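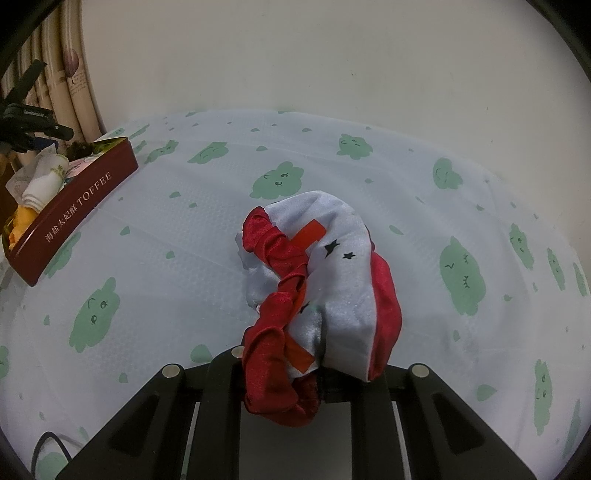
Oľga Kováčik wrote in before the ink was dry on the last newsletter to say the new restart rule is going to wreck somebody's car by the second race, and that the drivers who voted for it are mostly the ones who start up front anyway. Her words were a bit stronger. She also wants to know why the change went through over the winter when half the pit area was out of touch.

Fair questions. Quick answers, then the rest of the news, becuase this has to go out tonight.

The rule first. Double-file restarts in the Late Models all the way to the end of the feature. Last season we dropped to single file for the closing laps. Not any more. Leader picks the lane, second place gets the other one, everybody else lines up as they ran. Leader fires in the box painted on the front wall. Jump it once, you get a warning. Jump it twice, you go back a row. The tower makes the call and there's no arguing it on the radio.

Why now? Fans asked. A lot of drivers asked too, including some who never start up front, so I don't quite buy Oľga's point there. But she's right about the notice. It went up on the board at the sign-in shed and in one email, and plenty of people missed it. We'll do better. Anyone who wants the full wording can get a printed copy at sign-in.

And yes, tempers. First rain-free practice, the outside groove was slick as glass off turn 2 and whoever had the bottom was gone. If it stays that way we'll look at it again. The track crew is bringing in clay from the Zornitz pit, same stuff we used on the backstretch, and they want to work it in deep before the opener. Depends on weather. Everything in March depends on weather.

**Opening night**

Pits open early, gates after. Hot laps, heats, then features in this order: Four-Cylinders, Street Stocks, Late Models. Street Stocks moved up a spot so the younger kids in the stands get to see them before they fall asleep. Late Model feature pays $2000 to win, put up by Flelletti Towing, who have been good to this track for a long time and asked for nothing but a banner. Hard charger gets $200 on top. Has to finish on the lead lap to collect.

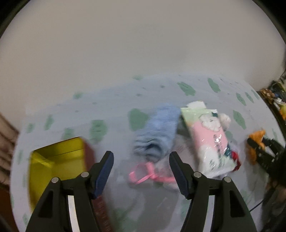
Transponders. Please check yours. Charge it, mount it where the rule book says, and don't borrow one without telling the scorers. We spent far too long after the fall finale sorting out who finished where in the Street Stocks, and it came down to a swapped transponder that no one mentioned. Rentals are at the sign-in shed, bring a license to leave as deposit.

**Tires**

Du compound stays the spec tire for Street Stocks. Price went up a little, not our doing. One new right rear per night, used ones must be stamped. Late Models can run either of the two approved sets but not mix them. Tech will be checking with the durometer before the heats AND after the feature. Soaked tires cost you the night's points and the money. No warnings on that one.

**Off-season results**

Indoor go-kart series wrapped up at the Aneo building. Tight little track, a lot of plastic barrier moved around. The title went down to the final corner of the final heat, with 3 drivers close enough on points to win it and the leader spinning while he had it in the bag. He got going again in fourth, and that was that. Trophies will be handed out at intermission on opening night so the winners should please be there, not in the hauler.

**Odds and ends**

- Helmets. Check the sticker date. If it's expired you're not going out, even for hot laps.
- Grandstand side got new boards on the bottom rows. Paint may still be tacky, bring a blanket.
- Pit passes same price as last year. Kids in the pits need the signed form, both sides.
- Scanner frequency has changed, new one posted at the ticket window.
- Still short on corner flaggers. Training is one evening, you get in free and get fed.
- Swap meet leftovers are stacked behind the tech barn. Come get your stuff or it goes to scrap.

Back to restarts for a second. There's a drivers' meeting before hot laps and the rule will be walked through with cars on the track, at pace speed, so everyone sees where the box starts and ends. Attendance taken. Miss it and you start in the rear of your heat. Oľga, you'll get the floor if you want it. Keep it under five minutes, we've got a show to run.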